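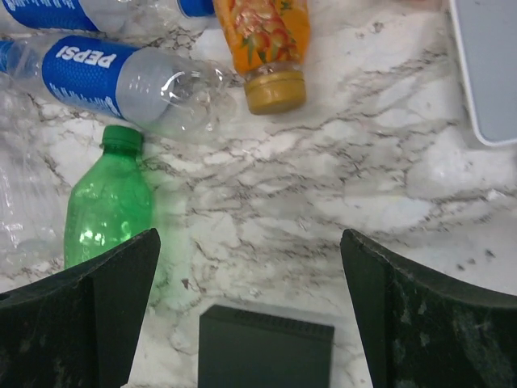
台面上的几个塑料瓶,等着进回收袋。

先交代一下,我家这块白色大理石台面,灰黑色的纹路又密又乱,裂纹似的,当初选它就是图它"耐脏"。结果呢,耐脏是耐脏,面包屑掉上去根本看不出来,可饮料瓶一躺上去就特别扎眼!百事的蓝标签、带菠萝图案的橙色果汁瓶、绿色的汽水瓶,横七竖八的,谁进厨房都得先看它们一眼。

所以八月份我下决心买了个正经的回收架,Drevuter 的双袋款,511 元。我知道,我知道,五百多块买个挂袋子的架子,我妈听了沉默了好一会儿。之前用的是 Fekora 的单桶,70 元,便宜,也确实能装,就是盖子太松,夏天敞着一股甜味儿,招小飞虫。用了大半年,忍不下去了。

先说装架子。说明书只有一张纸,图画得很小,螺丝倒是给得大方,多出来两颗。我一个人装了一个晚上,中间有一根横杆装反了,拆了重来。如果你手边有自己的内六角扳手,就别用它附送的那把,太短,拧到最后手指头疼。

用起来我最喜欢的是袋口那个夹圈,真的好用!袋子往里一套,往下一压就卡住了,不会像以前那样扔个瓶子进去整个袋子塌下去。左边我放塑料瓶,右边放纸盒和易拉罐。大瓶子不压扁的话,一边放 8 个就差不多满了,压扁了能多塞不少,所以我现在养成了习惯,喝完拧开盖子,踩一脚,再拧上(穿拖鞋踩会滑,别问)。

说到压瓶子,同一个店还卖 Gellton 的手动压瓶器,挂墙上的那种,我一时手痒也带了一个。这个我就不太推荐了。薄的汽水瓶压得挺痛快,咔嚓一声,蛮解压的;碰上瓶壁厚的果汁瓶就费劲,把手要用上半个身子的重量,墙上的膨胀螺丝我都担心。而且有盖子的一定要先拧松,不然气出不来,怎么压都弹回去。现在它挂在阳台门边上,主要用途是挂抹布。

缺点也说几条吧。架子底下没有接水盘,瓶子里剩的那一口总会漏出来,我自己垫了个旧烤盘。脚垫是硬塑料的,在瓷砖上一推就吱吱响,晚上听着很吵。还有它配的袋子是专用尺寸,买一次要买一大卷,我试过用超市的普通大号袋代替,Hamdan 那种加厚的勉强能卡住,边上会皱起来一圈,不影响用,就是不好看。强迫症慎入。

清洁方面没什么好说的,湿布一擦就行。夹圈缝里会粘糖水,干了以后发黏,我拿旧牙刷蘸点洗洁精刷两下。台面反而更麻烦,果汁滴在大理石上可别拖着,我吃过亏,水槽边上现在还有一小块发乌,好在纹路够花,不蹲下来看不出来。

到底值不值 511?要是你家一周也就一两个瓶子,真没必要,70 块那种桶换个紧点的盖子就够了。我家是夏天喝饮料特别凶,又懒得天天下楼,这种两边分开的就很合适。店里还有一款三袋的,快 1000 了,我在购物车里放了好几天,最后量了量厨房那个角落,放不下,作罢。

打分的话,架子给四星,扣的一星是接水盘和那两只吱吱叫的脚。压瓶器两星半。等我把现在这卷袋子用完,再来补充一下换别家袋子的情况。

2020年9月4日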